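About Cultwood

Cultwood Alterations began in a spare bedroom on Irel Street, where Gleice Assunção took in hems for neighbors and, before long, for the neighbors' cousins and coworkers too. She learned to sew from her grandmother, who believed a good pair of pants deserved a second life (and often a third!), and we still work that way today.

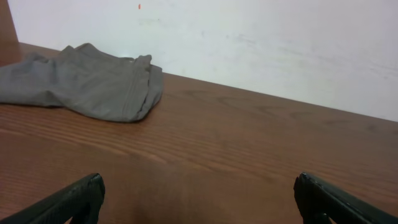 After a few years the bedroom was overflowing, so we moved to our shop at 2657 Drasach Avenue, next to the old Kolář bakery. We do hems, zippers, linings, patches and wedding clothes, and we're always happy to talk over a job before you decide anything. Most hems are ready in 25 hours or less, though March gets busy with prom dresses and we may ask you for a little patience.

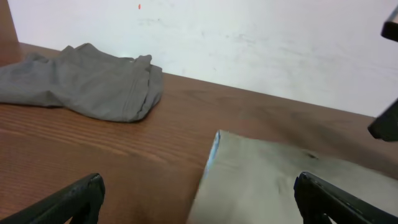

Gleice also teaches a beginners' mending class in the back room, and you're welcome whether you've sewn for 30 years or never threaded a needle. Bring something from home that you'd like to wear again. Tea is on us, and the kettle goes on at 6:30.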